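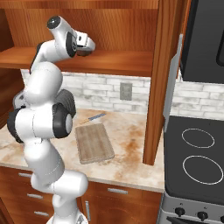 4 min read

I moved the spices again. The last place was over the stove, where I'd kept them for six years, and the paprika had gone brown and tasted like dust. Heat does that. I knew it did, and I left them there because it was easy to reach while cooking.

This is the third post on sorting out the kitchen in the Bollosthorpe apartment. The first two covered the pantry floor and the drawer with the takeout menus. Saranya Pillai wrote in after the second one to ask how I decide what goes up high and what goes down low, so I'll try to answer that.

My rule used to be size. Big things low, small things high. It sounds fine until you need the colander every night and the cumin once a week, and you're bending down to the floor for one and standing on a chair for the other. Now I go by how often I use a thing. I kept a sheet of paper taped to the fridge from August until the holidays and made a mark each time something came out of a cabinet. The total was 893 marks. Of those, 447 were for plates, bowls, glasses and mugs. The rest was spread over everything else I own, and a good part of what I own got no marks at all.

The fish kettle got none. The second salad spinner got none. I had a set of ramekins from my aunt that got 2, both on the same evening.

So the everyday dishes now sit on the lowest shelf of the upper cabinets, right at shoulder height. Above them are the mixing bowls. The top shelf has the things I want to keep but don't reach for, mostly baking pans and the big platter. Heavy pots stay below the counter. I don't want cast iron over my head.

Iqra Zaidi, who lives downstairs and has the same kitchen flipped around, does it differently. She keeps plates in a deep drawer with pegs. It works for her and her kids can set the table without help. I tried it for a few days and didn't like lifting a stack straight up, and the drawer was slow to open with the weight in it.

Search recipes and posts Go

Back to the spices. They're in a shallow cabinet by the window wall now, door closed, away from the stove and the dishwasher. I threw out eleven jars. Some had dates from before I moved in. What's left fits on one shelf, in a single row, with the labels facing out. I considered buying matching jars and decided against it. The originals have the name printed on them already and I can see how much is left.

Shelf liner: I used the ribbed kind in the glass cabinet and nothing anywhere else. The ribbed kind catches crumbs but the glasses don't slide. Adeel Afridi swears by cork. I haven't tried it.

One mistake. I moved everything in a single afternoon, and for two weeks I opened the wrong door every time I wanted a mug. If I did it over I'd move one cabinet, get used to it – maybe four or five days – and then move the next.

The boxes for the thrift store are by the front door. The fish kettle is in there. I took the ramekins back out.

Next is under the sink, where there is a leak I have been ignoring and a bag of bags.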